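Home | Stories | Essays | Archive | About | Contact

The Water at Treldale

by Edit Deák

My uncle Vilmos believed in the spring for the last 10 years of his life, and in all that time I never saw it do him any good. He believed in it the way other men believe in a ball team.

When he died he left me the house, the truck, and a letter asking me to go and see for myself.
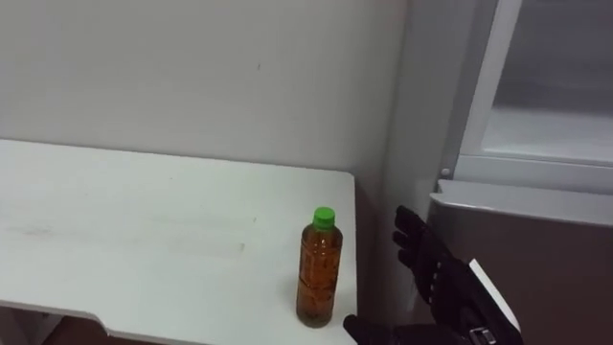
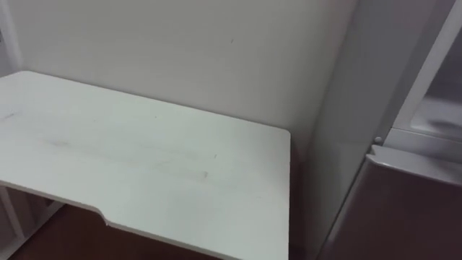
The man who sold the water was named Béla Vida, and I had made up my mind about him before I got out of the truck. I had pictured a white robe, or at least a beard. He had a cardigan and a cold. He took me into the back office and sat me down at a white desk with gray scuffs on it, the kind you see in any school or clinic, and I remember thinking that a man who charged 37 dollars a jug could have bought himself a better one. He wiped his nose and asked me what was wrong with me.

"Nothing," I said.

"People don't drive up here for nothing."

"My uncle was Vilmos Sárközi."

He nodded for a while. I have sat across from enough salesmen to know that nod. It gives them time to remember who you are, or to make it look as if they do.

"The knee," he said.

It had been the knee, at first. Then it was the heart, and after that it was everything, but he was right that it started with the knee. I told myself he kept cards on people. I looked for a card file and didn't see one, and I told myself he kept it in another room.

"Did you ever tell him it would cure him?" I said.

"I never told anybody that."

"You let them think it."

"Well," said Béla Vida. "Yes."

I had practiced the next part in the truck, all the way from Transtead. I was going to ask him what was in the water, and he was going to say minerals, and I was going to ask him which ones. I had a folded sheet in my purse from a lab called Baptiste. My cousin Kinga Kun had sent them a jar back in May and paid for it herself. The sheet said the water was water. It had a little more iron than the town supply and a little less of something else, and at the bottom it said fit to drink.

I put the sheet in front of him. He read it all the way down, moving his lips, and turned it over to see if there was anything on the back.

"That's good," he said. "Fit to drink. I always worried about the pipe."

I don't know what I had expected. Shouting, I suppose. I have never trusted a person who won't defend himself. It seemed to me then that it was only a better trick than shouting, and I haven't fully given up that opinion.

"You took his money for 10 years," I said.

"He came up every other week. He'd stay the afternoon. Did he tell you that?"

He had not told me that.

"He and Kornél Gulyás played cards out front. Kornél had the bad lungs. There were 7 of them at one time, all regulars, and they'd fight about who got to carry the jugs down. None of them should have been carrying anything." He blew his nose again. "Asadance, they called it. Some card game. I never could follow the rules."

"I've never heard of it."

"I think they made it up. I think Vilmos made it up, and he always won."

That did sound like my uncle. It also sounded like what you would say to a niece with a lab report in her hand, if you were quick and had seen a few nieces. I asked if I could talk to Kornél Gulyás. Béla Vida said I could if I liked, he lived down past the church, but his hearing was gone and he would want to play.

I took my paper back. I stood there with my purse open, feeling I had lost something without being able to say when.

"Do you drink it?" I said. "Yourself?"

"Every day."

"You have a cold."

"I've had it since Christmas," he said.

He offered me a jug for the road and I said I would not pay for it, and he said he hadn't asked me to. I carried it down the hill with both arms. It was a lot heavier than I would have guessed, and there was a bench halfway with the paint rubbed off the seat, and I sat on it longer than I needed to.

The church had a green roof. Past it there was one house, with a card table on the porch and two chairs, and an old man in one of them shuffling a deck. I didn't believe a word of it. I put the jug down by the gate and went up the steps to ask him how the game was played.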